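On Replacing a Kitchen Counter: A Record of Decisions

Posted 3 Mar 2023
Filed under: House, Kitchen

Readers of this site will be aware that the kitchen at the Larnon house has been under review since last September. The work is now complete. Several correspondents have asked for an account of how the decisions were reached and what was paid, and the following is intended to answer them in one place.

The previous counter was tile, laid by an earlier owner directly over old boards. The grout had darkened near the stove and had been lost entirely along the front of the sink. It was regrouted twice during my ownership. On the second occasion the tile setter, Quang Lò, advised that the boards beneath had begun to move and that any further repair would be short-lived. His advice was accepted, although it took me the better part of two years to act on it.

Preliminary Considerations

The kitchen is used daily, chiefly for baking. A surface was required on which dough could be rolled without a separate board and on which a hot tray could be set down in a hurry. It was also to be a surface that guests could use without instruction. I have stayed in houses where a printed card beside the counter explains what may not be placed upon it, and I did not wish to own such a card.

Laminate was considered first and would have been perfectly adequate. My mother had the same laminate for thirty years, and the only mark on it was from an iron. Wood was ruled out near the sink but remained under discussion for the short side. Granite was at first excluded on cost. 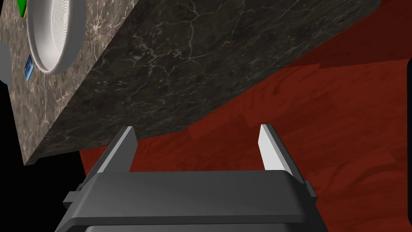
Gripper, seen from above and behind.

The exclusion of granite was reversed after a visit to the Zikside yard, where remnants are kept at the back, behind the full slabs. A remnant is what is left over when a larger slab has been cut for somebody else's kitchen. The selection changes from week to week and no piece can be held without a deposit. Hằng Đàm, who manages the remnant side, asked for a drawing with every dimension marked. I had brought only the length of the long side, and was sent home to measure properly. This was fair.

The long run measures 113 inches, and the short side 96. Both figures were taken at the wall. I would urge anyone undertaking similar work to measure at the front edge as well. The walls at Larnon are not square, and the difference was enough to alter the template.

Selection of the Stone

Three visits were made. On the first, a dark green piece was much admired and proved to be too short. On the second, nothing suitable was available. On the third, two gray remnants from the same slab had come in, speckled with black and a little rust. They were not what I had pictured. Lụa Tiêu, who accompanied me and whose judgment in such matters is better than mine, pointed out that flour, crumbs and coffee grounds would all be invisible on it. I regarded this as a point in its favor. She regarded it as a warning, and she has since been proved right, as I now wipe the counter by touch.

It is recommended that stone be viewed wet as well as dry. The yard will provide a sponge and a bucket on request. A wetted patch gives a fair idea of the color after sealing, and it will also show any fine lines that might be mistaken for scratches later on.

The total for stone, cutting, edge work and delivery came to $1,760. Removal of the tile was done at home and is not included. Neither is the plumber's fee, which was higher than expected and about which I have written to him separately.
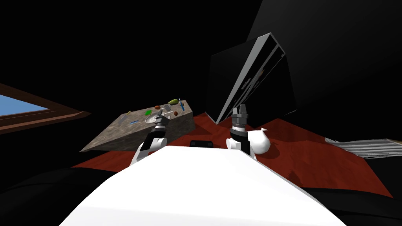

Delivery took place on a wet morning. The pieces were carried upright through the side door, as stone should be, and laid flat only once they were over the cabinets. The short side went down without difficulty. The long run had to be lifted out again when it was found that one cabinet stood slightly proud of its neighbor. Shims were cut from cedar shingle. The crew were patient throughout, and were given lunch.

The edge profile deserves a brief note. A plain eased edge was chosen over the rounded one shown in the yard's sample rack. Rounded edges are pleasant to lean upon, but a spill will run straight over them and down the drawer fronts. With the eased edge, a spill tends to pause for a moment, and in my kitchen that moment is frequently needed.

Care and Daily Use

The surface was sealed on the day after installation and will be sealed again when water no longer beads on it. For daily cleaning, warm water and a small amount of dish soap have been sufficient. Vinegar is kept well away from it, as are the sprays I used on the tile. Oil is the one substance that has caused concern. A bottle left beside the stove produced a dark ring, which was drawn out over two nights with a paste of baking soda and water under plastic wrap.

Lamisi Dogbe has written to ask whether the stone is too cold for bread dough. It is somewhat cold in the early morning. I have taken to setting a pan of hot water on the spot for a few minutes before kneading, and the dough has risen well enough. For pastry, the cold is entirely welcome, and the results there have been the best of my life.

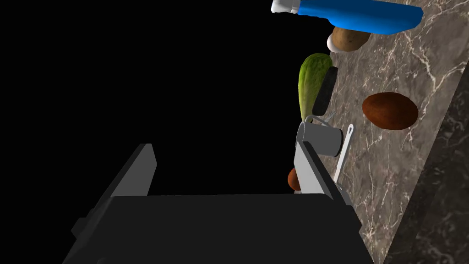 Matters Outstanding

The gap between the counter and the wall behind the sink has been filled with a temporary bead of caulk. A permanent backsplash has not been settled upon. Mỹ Thái favors a strip of the same granite, and the yard has confirmed that an offcut of sufficient length was kept. I favor painted boards. The matter will be decided before summer.

The old tiles that came away whole have been washed and stacked in the shed. Any reader in the Larnon area who wishes to have them may write to me at the usual address. They are cream, with a slight crackle, and must be collected.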